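Do You Really Need to Rest the Dough?

Every cookie recipe I've read in the past few years tells me to chill the dough overnight. Some say 24 hours, some say 36, and one I printed out last July wanted three full days. The writer promised "deep toffee notes." I made them. They were good cookies. I could not find a toffee note with a flashlight.

I'm not against resting dough. I've baked at home for most of my adult life and there are times when a cold dough behaves better, mostly when the kitchen is hot or the butter got away from me. What I doubt is the claim that a chocolate chip cookie is ruined, or even much worse, if you bake it the same afternoon you got the craving.

So I tried it. I made one big batch and split it in two. Half went straight into the oven and half sat in the fridge until the next night. Same pan, same rack, same bag of chips. I took both plates to a block party and set them out with no labels except a dot of tape on the bottom of one. By the end 63 people had tasted both and told me which they liked. The rested cookies got 32 votes and the fresh ones got 31. You can call that a win for resting if you want to. I call it a coin toss.

Wenceslao Espinoza, who lives across the street and ran a bakery counter for years, told me I was testing it wrong. He said my oven runs hot and that I'd used too much brown sugar, so the fresh half already had the flavor the rest is supposed to bring out. Maybe. He also ate four of the fresh ones, and I didn't see him check for tape.

The other thing that bugs me is the gear. Once a recipe gets fussy, it starts to need stuff. There's the Camik scoop, the Pallatau baking mat, the scale that reads in tenths of a gram. I own the Pallatau mat. It's fine. Parchment is also fine, and parchment doesn't smell like last month's garlic bread. A friend swears by Olivares butter at nearly twice the price of the store kind, and in a pie crust I think she may have a point. In a cookie packed with chocolate I have my doubts.

I'll give the other side this much – rested dough does spread less. My fresh cookies came out flatter, with crisp edges, and the chilled ones stood up taller and browned more evenly. If you like a thick cookie, chill it. An hour did nearly as much for the shape as a whole night did when I went back and tried that too. But shape is one thing and flavor is another, and the recipes keep selling the second one.

I suspect part of the appeal is that waiting feels like work. If you plan a cookie two days ahead, you want it to be better, and so it is. I've done the same thing with bread and with a pot of beans. I once told a whole table that my chili needed a night in the fridge when I had finished it 80 minutes before they rang the bell. They agreed it had needed the night.
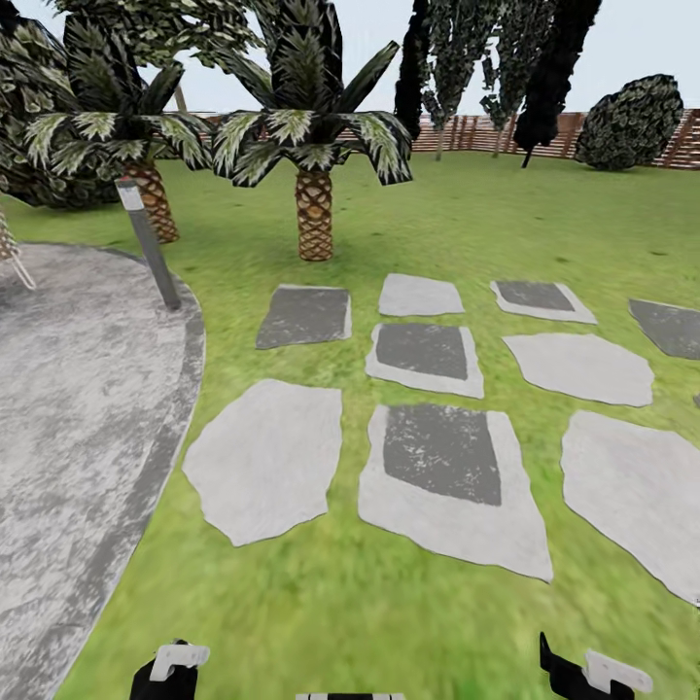
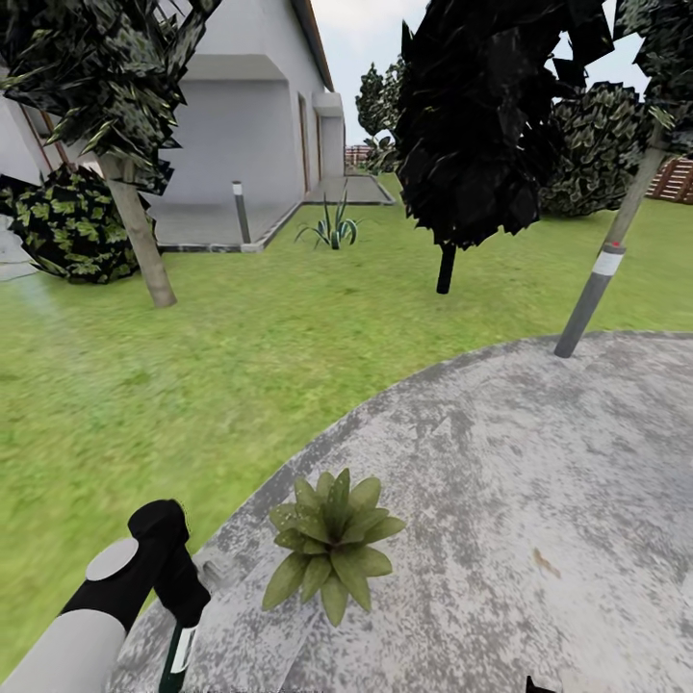
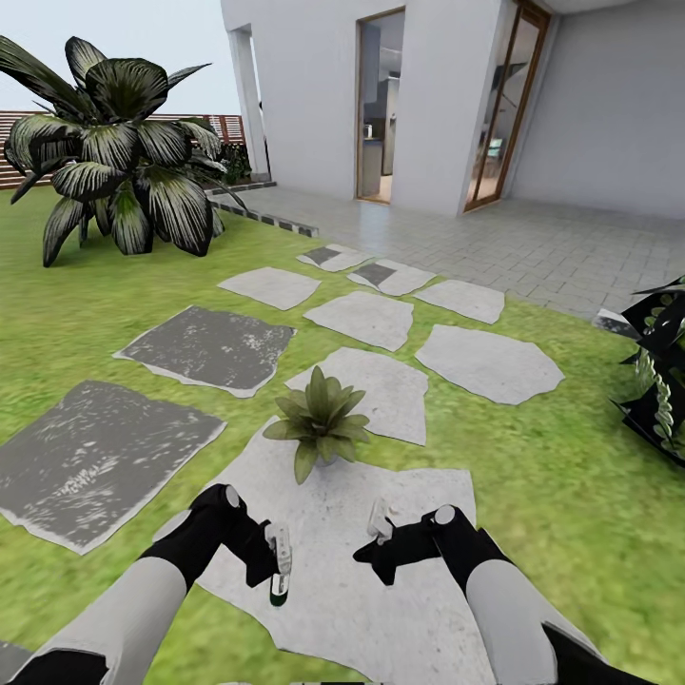
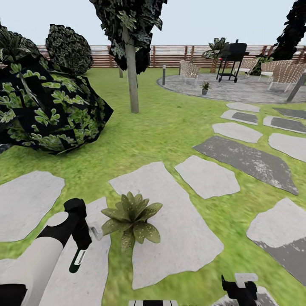
What I Do Now

I cream the butter and sugar by hand, add the egg and vanilla, stir in the dry stuff, and stop when I can't see flour. If the dough is sticky enough to cling to the spoon, it goes in the fridge while the oven heats. Otherwise it goes right on the pan. I pull the cookies when the middles still look a little raw and leave them on the hot pan for five minutes. That last bit changes more than any overnight rest I've tried.

I do freeze balls of dough, mainly so I can bake two at a time and not twelve. The Astari bags everyone recommends work the same as the ones under my sink.

If somebody wants to run a bigger test than mine, with a better oven and less brown sugar, I'll come and eat the results. Bring both plates and don't tell me which is which.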